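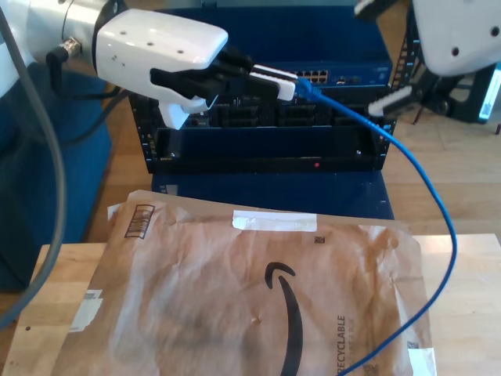 스위치 포트 앞의 파란색 이더넷 케이블

검색어를 입력하세요 검색 전체 메뉴

Korkovdale 입주사 소식지 10월호 | 전산 이야기

"5분 내 응답"이라는 문구를 어디까지 믿을 것인가

지난달부터 Korkovdale 입주사 몇 곳에 같은 제안서가 돌고 있다. 전산 유지보수 업체 Clustovitz가 보낸 것으로, 표지에 큼직하게 "장애 접수 후 5분 내 응답 보장"이라고 적혀 있다. 월정액에 원격 감시, 보안 패치, 백업 점검, 헬프데스크가 모두 들어간다고 한다. 우리 Cernlow도 받았다. 담당자가 전화를 두 번 했고, 두 번째 통화에서는 이번 달 안에 서명하면 초기 설치비를 면제해 주겠다고 했다. 이런 조건이 붙으면 나는 일단 서랍에 넣고 본다. 이번에는 넣기 전에 계약서 초안을 달라고 했고, 며칠 동안 그것을 읽었다. 본문과 부속 문서를 합쳐 66쪽이었다. 제안서는 여덟 쪽짜리 컬러 인쇄물이었는데 말이다.

먼저 밝혀 두자면 나는 외주 유지보수에 반대하는 사람은 아니다. 직원이 스무 명 남짓한 회사에서 전산 담당을 따로 두기는 어렵고, 총무가 겸직하다가 공유기 비밀번호를 잊어버리는 일은 이 단지에서 흔하다. 다만 무엇을 사는지는 알고 사야 한다고 생각한다. 그래서 이번 호에는 초안을 읽으며 표시해 둔 대목을 옮긴다. 법률 검토를 받은 글은 아니니 그 점은 감안하고 읽어 주기 바란다.

"응답"의 뜻

초안 정의 조항을 보면 "응답"이란 "고객의 접수 사실을 공급자의 시스템이 확인하여 통지하는 것"이다. 접수 메일을 보내면 자동으로 돌아오는 답장, 접수번호가 찍힌 그 메일이 응답이다. 5분이라는 숫자는 이 기준이라면 못 지키기가 더 어렵다. 메일 서버가 멀쩡하기만 하면 5초 안에도 온다.

사람이 장애를 들여다보기 시작하는 시점은 "초기 진단 착수"라는 다른 용어로 되어 있고, 최상위 등급 장애일 때 2시간이다. 그것도 업무 시간 기준이다. 오후 다섯 시에 서버가 멈추고 업무 시간이 여섯 시에 끝난다면 한 시간은 다음 영업일로 넘어간다. 제안서에는 이 이야기가 없다. 복구 시간은 어디에 있나 찾아보았더니 "상업적으로 합리적인 노력을 기울인다"는 문장 하나가 있었다. 숫자가 없다. 내가 정말로 알고 싶은 것은 그 숫자다. 직원들이 견적서를 못 뽑고 앉아 있는 시간은 접수번호를 받는다고 줄지 않는다.

담당자에게 물었더니 복구 시간은 원인에 따라 달라 약속할 수 없다고 했다. 맞는 말이다. 부품이 고장 났는지 통신사 회선이 끊겼는지에 따라 다를 것이다. 그렇다면 표지에 굵은 글씨로 적을 내용도 그에 맞춰 골랐어야 하지 않을까. 전화기 너머로 한참 말이 없더니 제안서는 마케팅 쪽에서 만든다고 했다.

등급은 누가 정하나

장애 등급은 네 단계로 나뉜다. 최상위는 "고객 업무의 전면 중단"이다. 메일은 되는데 회계 프로그램만 안 열리면 전면 중단에 들지 않는다. 파일 서버가 느려서 도면 하나 여는 데 십 분이 걸려도 마찬가지다. 등급 판정 권한은 공급자에게 있고, 고객은 "이의를 제기할 수 있다"고만 되어 있다. 이의를 제기하면 그동안 어느 등급으로 처리하는지는 적혀 있지 않다. 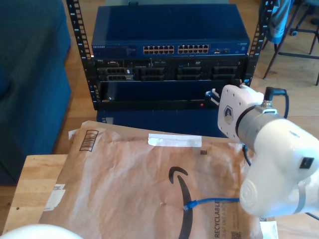
아래 등급으로 내려가면 진단 착수 시간이 영업일 단위로 바뀐다. 그러니 시간표가 아무리 촘촘해도 판정 권한을 한쪽이 쥐고 있으면 시간표의 값어치는 떨어진다. 예전에 다른 업체와 계약했을 때 월말 결산 중에 프린터 서버가 멈춘 적이 있었다. 우리에게는 최악의 날이었지만 저쪽 화면에는 제일 낮은 등급으로 올라가 있었다. 업체가 거짓말을 한 것도 아니었다. 계약서대로 했을 뿐이다. 그 뒤로 나는 등급표에 우리 업무 이름을 직접 써 넣어 달라고 요구한다. "월말 결산 기간의 출력 불가"처럼 쓰면 된다. 싫어하는 업체도 있고 선뜻 받아 주는 업체도 있다. Clustovitz는 "검토하겠다"고 했고 아직 답이 없다.

위약 조항도 읽어 볼 만하다. 약속한 시간을 어기면 월 이용료의 일부를 다음 달 요금에서 깎아 준다. 깎아 주는 폭에는 상한이 있고, 고객이 위반 사실을 입증해서 그달 안에 서면으로 신청해야 한다. 접수와 착수 기록은 전부 저쪽 시스템에 있다. 고객용 포털에서 기록을 내려받을 수 있느냐고 물었더니 조회만 된다고 한다. 화면을 하나씩 캡처하라는 말인지는 묻지 않았다.

감시 도구가 보내는 숫자들

제안의 또 다른 축은 Temba라는 원격 감시 도구다. 서버와 PC에 작은 프로그램을 깔아 두면 이상 징후를 미리 잡아낸다고 한다. 시범 기간을 써 보라기에 한 달 동안 우리 사무실 장비에 설치해 보았다. 월말에 온 보고서 첫 장에는 "탐지된 이벤트 239건"이라고 되어 있었고, 바로 아래에 "모두 조치 완료"라는 초록색 도장 그림이 있었다. 옆자리 동료는 우리 회사가 그렇게 위험했느냐며 놀랐다.

그래서 목록을 달라고 했다. 목록을 받는 데 일주일이 걸렸다. 펼쳐 보니 대부분이 윈도우 업데이트 후 재시작 알림, 절전 모드에서 깨어난 노트북, 디스크 사용률이 잠깐 올라갔다가 내려온 기록이었다. "조치"란에는 "자동 종료"라고 적혀 있었다. 일정 시간이 지나 같은 경고가 다시 뜨지 않으면 저절로 닫히는 방식이다. 노트북을 덮고 퇴근했다가 아침에 다시 연 것도 한 건으로 들어가고, 조치 완료로 끝난다. 퇴근이 장애이고 출근이 복구인 셈이다.

쓸모 있는 항목이 하나도 없었다고는 하지 않겠다. 백업 작업이 밤마다 중간에 끊기고 있다는 경고가 끼어 있었고, 우리는 그것을 몰랐다. 문제는 그 줄이 절전 모드 기록 사이에 똑같은 글씨 크기로 묻혀 있었다는 것이다. 게다가 그 항목도 "자동 종료"였다. 내가 목록을 요구하지 않았더라면 초록색 도장만 보고 넘어갔을 것이다. 감시를 하는 이유가 무엇인지 되묻게 되는 대목이다. 건수가 많을수록 일을 많이 한 것처럼 보이는 보고서는 읽는 사람보다 파는 사람에게 유리하게 되어 있다.

보고서에는 "건강 점수"도 있었다. 우리 점수는 꽤 높았고, 산출 방식을 물었더니 영업 비밀이라고 했다. 백업이 끊기고 있는 달의 점수가 그 정도라면 무엇이 망가져야 점수가 떨어지는지 궁금하다.

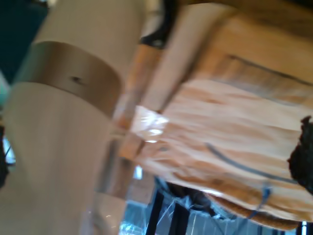

장비는 누구 것인가

계약을 맺으면 스위치와 방화벽을 공급자가 "제공"한다. 제공이라는 말에 선물을 떠올리면 곤란하다. 소유권은 공급자에게 남고, 해지하면 떼어 간다. 떼어 가는 시점은 해지일이다. 새 업체가 장비를 들여놓기 전에 옛 장비가 나가면 그 사이 사무실에는 네트워크가 없다. 유예 기간을 두어 달라는 요구는 계약 전에 해야 한다. 해지 통보를 하고 나서 부탁하면 들어줄 이유가 저쪽에 없다.

관리자 비밀번호도 마찬가지다. 초안에는 계약 기간 중 관리자 계정을 공급자가 "단독으로 보유"한다고 되어 있다. 보안상 이유라고 한다. 여러 사람이 비밀번호를 알면 위험하다는 말은 이해하지만, 우리 회사 설정을 우리 회사가 열어 볼 수 없다는 것은 다른 이야기다. 봉인한 봉투에 넣어 금고에 보관하는 방식도 있고, 읽기 전용 계정을 하나 주는 방식도 있다. 둘 다 돈이 거의 들지 않는다. 그런데도 거절한다면 보안 말고 다른 이유가 있는지 물어볼 만하다.

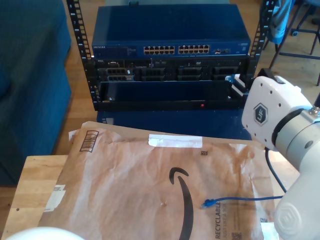 구성도와 설정 백업 파일의 귀속도 확인해야 한다. 초안에서는 "공급자의 작업 산출물"로 분류되어 있었다. 우리 사무실 어느 벽 단자가 어느 포트로 가는지 정리한 표가 저쪽 재산이라는 뜻이 된다. 업체를 바꿀 때 다음 업체가 처음부터 선을 다시 따라가야 하고, 그 비용은 우리가 낸다. 나는 이 조항에 줄을 긋고 "고객 귀속, 변경 시마다 사본 전달"이라고 적어 돌려보냈다.

자동 갱신 조항은 부속 문서 뒤쪽에 있었다. 기간 만료 전에 서면으로 통보하지 않으면 같은 기간만큼 연장되고, 연장할 때 요금을 "시장 상황에 따라" 조정할 수 있다. 메일이 서면에 포함되는지는 나와 있지 않다. 통보 기한을 달력에 적어 두는 수밖에 없는데, 그 달력을 관리하던 직원이 퇴사하면 또 한 번 연장된다. 이 단지에도 그런 식으로 쓰지 않는 팩스 회선 요금을 아직 내는 회사가 있을 것이다.

서명하기 전에 물어본 것들

제안을 받은 다른 입주사에 도움이 될까 하여 내가 보낸 질문을 적는다. 순서에 뜻은 없다.

- 응답, 착수, 복구를 각각 어떻게 정의하며 각각의 목표 시간은 얼마인가.
- 장애 등급에 관해 의견이 갈릴 때 결정이 날 때까지 어느 등급으로 처리하는가.
- 접수 기록 원본을 고객이 파일로 받을 수 있는가.
- 월간 보고서에서 사람이 손을 댄 항목과 저절로 닫힌 항목을 나누어 줄 수 있는가.
- 백업에서 파일을 실제로 복원해 보는 시험은 얼마나 자주 하며, 그 결과를 누가 확인하는가.
- 해지 후 장비 철거까지의 유예 기간은 얼마인가.
- 현장 방문은 월정액에 포함되는가, 포함된다면 횟수 제한이 있는가.

마지막 질문의 답은 바로 왔다. 현장 방문은 별도 요금이고 이동 시간도 청구한다. "모두 포함"이라는 제안서 문구에 관해서는 원격으로 가능한 모든 것이 포함된다는 설명을 들었다. 백업 복원 시험은 선택 상품이라고 한다. 복원해 본 적 없는 백업에 매달 돈을 내는 사람이 얼마나 되는지 모르겠다. 우리도 얼마 전까지 그랬으니 큰소리칠 처지는 못 된다.

나머지 질문에는 "담당 부서와 협의 중"이라는 메일이 왔다. 이 메일은 내가 질문을 보내고 3분쯤 지나 도착했고, 접수번호가 붙어 있었다. 정의 조항대로라면 나는 이미 응답을 받은 것이다.

Cernlow는 당분간 지금 쓰는 동네 업체와 계속 간다. 이 업체도 흠이 없지는 않다. 전화를 잘 안 받고, 청구서를 두 달치씩 몰아서 보낸다. 대신 계약서가 네 쪽이고 관리자 비밀번호는 우리 금고에 있다. 끊기던 백업은 그 업체가 와서 보았고, 저장 장치 용량 설정을 고친 뒤 지금까지는 밤마다 끝까지 돌고 있다. 다음 달에 파일 몇 개를 골라 복원해 볼 예정이다. Clustovitz에서 답이 오면 다음 호에 옮기겠다. Temba 프로그램은 시범 기간이 끝나고 지웠는데, 제거 안내문에 적힌 순서대로 했더니 PC 몇 대에 아이콘이 그대로 남아 있다. 같은 증상을 겪은 입주사가 있으면 편집실로 알려 주시기 바란다.

문의: Korkovdale 입주사 소식지 편집실 | 무단 전재 금지 © Korkovdale 입주사 소식지 | 맨 위로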